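4 min read
Last updated: July
2 comments · 1 share

Notebook — bin rack cell, Worside bay

Good morning on the cell! I finally have the head view, the front rail and the wrist view agreeing with one another, and I want to get it all down before I forget which order I did things in.

Started with the steel. Gillespie Morrison had been through the rack bolts the evening before and left me a note saying one rear crossbar wanted a quarter turn. It wanted more like a half. Did that, then went round every upright by hand, pushing at shoulder height and watching the rim of a bin for wobble. Nothing moved that I could see. The lanes got a wipe with a dry cloth and a spin with one finger, strip by strip. One wheel near the back was stiff, so I worked it back and forth until it ran freely (no oil on these, please — it collects dust and we end up with a paste).

Then the table. Pressed both stop buttons in turn, with the arms in slow mode, and reset from the panel each time. Both fine. The marker on the table top still reads but I don't love its edges. Gunawan's sheet of spares is in the second drawer, and I'd like to fit a new one before the next full calibration so we only have to do the job once.

Height setting: bottom of the carriage is now at 435 mm on the scale, up from where we had it last month. I crept up to it and stopped as soon as the head camera could see over the rims and through to the far side in one go.
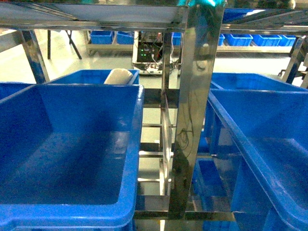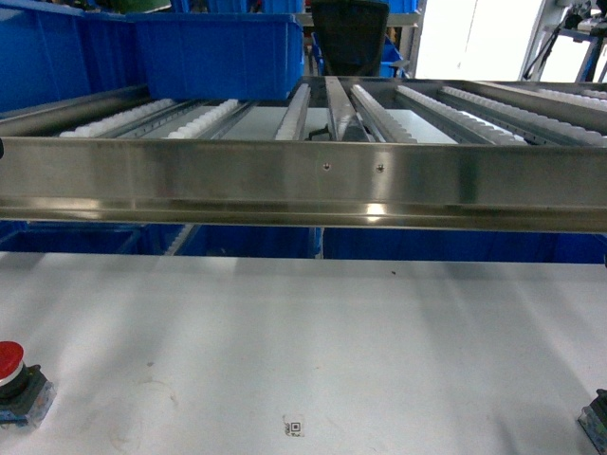
Front rail and table, from the head. 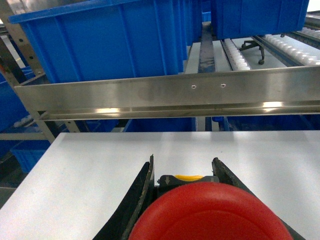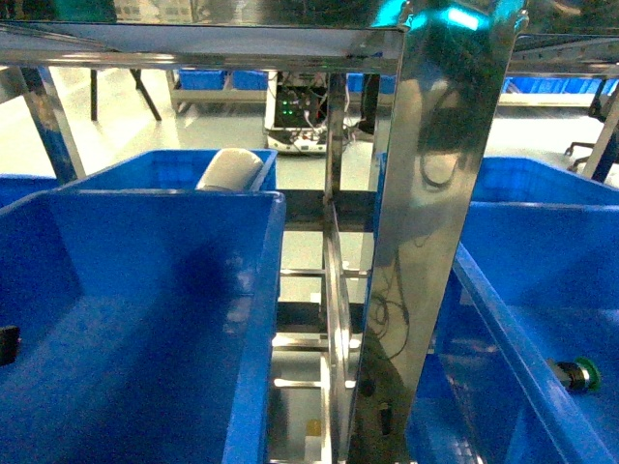
The two screw holes in the front rail are turning into my favourite thing on this machine. They never go anywhere, they're easy to find by eye, and if they shift between one check and the next then either the rail has moved or the camera has. I've started noting their position at the top of every run sheet. Gillespie thinks we should do it in software, and he's right, but the pencil version works today!

Less lovely: glare. The polished steel throws back everything, blue patches and ceiling lights together, and the depth readings near it go ragged. I dropped the exposure and set the lamps to 80 per cent, and the ragged patch shrank a good deal. Matt tape on the worst stretch would probably finish it off. I'll ask at Prunthorpe whether they have any left over from their own cell.

Gripper next. The pads are worn along the inner edges, and there's dust on them. They still close evenly on the gauge so I've left them on, but a new pair from Dovimeck should go on the shelf now. Brushed them off with the soft brush, ran the open and close cycle 60 times with nothing in the fingers and listened. Lovely and quiet, no clicking.

Cables: I went over every tie with the arm at full stretch. One loop was a touch short when the wrist turned right over, so I let out a little slack and tied it again. Have a look at it next time you're in there, whoever you are.

Still to do:
— swap the table marker
— matt tape, if Prunthorpe can spare it
— order pads
— write up the 435 setting on the card by the panel, the old number is still on there
— try the lamps at 80 again in the late afternoon, when the light from the door comes in low

Left it powered down at the panel, key on the hook.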